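Clearing the Table: a project on wood, stationery and shared desks

Project report, spring term
Written up by Hiwot Tamiru, with Bezawit Tekleab and Calum Geddes

We chose our subject on a Tuesday afternoon, when three of us were trying to share one end of a table in the Garnolmont study room and Calum couldn't find anywhere to put his elbows. The question we settled on was a simple one (our tutor, Spyros Kneževič, did ask us whether it was too simple!): what does a good shared table need, and what ought to live on top of it?

Our first job was to look at tables properly, which I don't think any of us had ever done before. We borrowed a book on timber from the Okura library and spent a happy week learning how a butcher-block top is put together out of narrow staves. I had always supposed that the colours were meant to match, but the mixture is a large part of the charm, with creams and tans side by side and now and then a darker brown streak running through. I'm afraid I have become quite a bore about it at home.
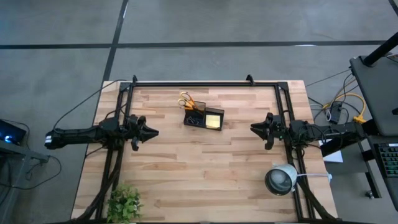

Lesia Tymoshchuk felt we were giving far too much of our time to the wood and hardly any to the people leaning on it. A table can be as handsome as you like, she told us, but if there's no agreed place for the pencils then everybody brings their own and leaves them behind. She wanted us to go and ask.

So we went and asked. We wrote a short questionnaire and handed it round over 11 days in February, and 54 people were kind enough to fill it in, some of them at great length. The thing they minded most was arriving to find somebody else's bits and pieces already spread out. Bezawit had expected crumbs to win, and crumbs came second.

We also asked which things people would be glad to find waiting for them. Pencils came out well ahead of pens, partly for the rubber on the end and partly, I think, out of plain fondness. Sticky notes were the next favourite, though several people grumbled about pads that get handled so much that the sheets curl up and start to fan apart. We have a soft spot for those pads ourselves, and you can still write a perfectly good shopping list on a curly one. 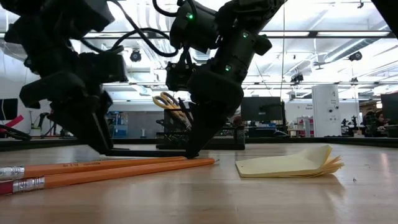
Two pencils and one pad would do for any table, in Calum's opinion, and anything beyond that is clutter. Bezawit disagreed warmly and for most of a lunch hour. She held out for a ruler and a small dish for paper clips, and we have put both views in the appendix.

For the last part we tried a rule of our own at the Tsegaye reading corner, where the table was to be cleared at four o'clock each day and only the pencils and notes put back. We kept it going for seven days. People were very good about it, apart from the Friday, when we forgot to put the card up. Our full tally sheets are in the blue folder, and Bezawit has the spare copies of the questionnaire if next term's group would like them.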